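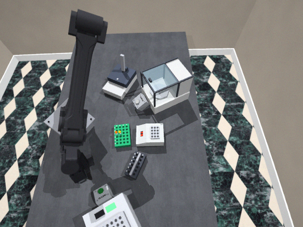

Figure 4.1 A long workbench with instruments and racks.

Chapter 4: Keeping Track of Samples

If you have ever put leftovers in the freezer without a label, you already know something about the trouble this chapter deals with. A month goes by, you find a frosty tub at the back, and is it soup or is it gravy? Laboratories have the same trouble, only with a great many more tubs!

Take the water survey at Bloxham, which we will come back to all through the chapter. In April the students there collected 369 samples from the Wisby, a slow little river with reeds on both banks, and by the end of the season the store held 2,015. Every one of them needed a name, a place and a line in the logbook (a real paper one, with a ribbon).
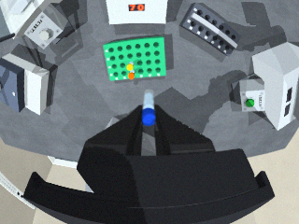

Figure 4.2 A green rack with 24 holes, in four rows of six.

The Bloxham students gave each rack a letter and each hole a number, starting at the top left and reading across, just as you would read a page. A tube from the weir at Clundiron might be written down as C-20, and anybody opening the book could walk over and find it. We will practice this in Section 4.2, so have a pencil handy.
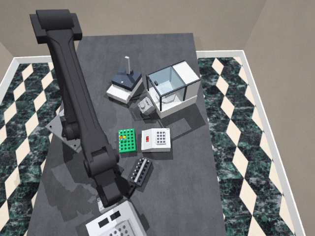

Why should a sample be labeled before it is collected?
Ink takes poorly to a wet tube, and it is easy to mix up two samples once your hands are full. Write the label at your desk, while everything is still dry, and add the time at the riverbank.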